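Two arms, one tub: planner returns stale collision scene after handoff

Posted by tkachenko_r, Sep 26, 2019

Two-arm cell, fixed camera over the table, packing small pharmacy items into a plastic tub. Perception runs at low rate and publishes object poses. Each arm has its own planning process, and both read one shared collision scene.

When the left arm is near the tub and the right arm asks for a plan, about one request in several fails with "start state in collision". The log shows the right arm checking against a left arm pose that is up to 400 ms old. Lowering the padding on the links hides the error but I don't want to ship that. Scene version at the last failure was 1172, planner was holding 1170.

Is there a standard way to keep the two in step?

Ellwood

Your planners copy the scene when the request arrives and never check the version again. Take a read lock, compare the version, copy, release. If the joint state stamp is older than 100 ms, reject the request and retry. Also publish the joint states of both arms in one message. With two topics you will always get a mixed pair sooner or later.

If both arms can move at once, a fresh start pose is still insufficient. Reserve the other arm's planned path as swept volume until it reports done.

pusura257

just use one planner for both arms. worked for me

Trarholm

One planner for 12 or 14 joints is fine if you can pay for the search time. We kept two and gave the space above the tub a mutex. An arm must hold it before any waypoint inside the region, and the other waits outside.

Separate problem you may hit next: clear plastic. Our depth data had holes along the tub walls, so the walls dropped out of the collision scene. We now fit a stored tub model to the rim in the color image and insert it as a fixed object.

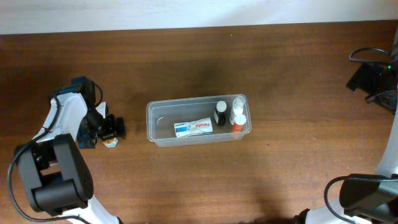
Clear tub with a carton and bottles inside, one arm on each side.

Set the region a little wider than the rim, or the fingertips will clip it on approach.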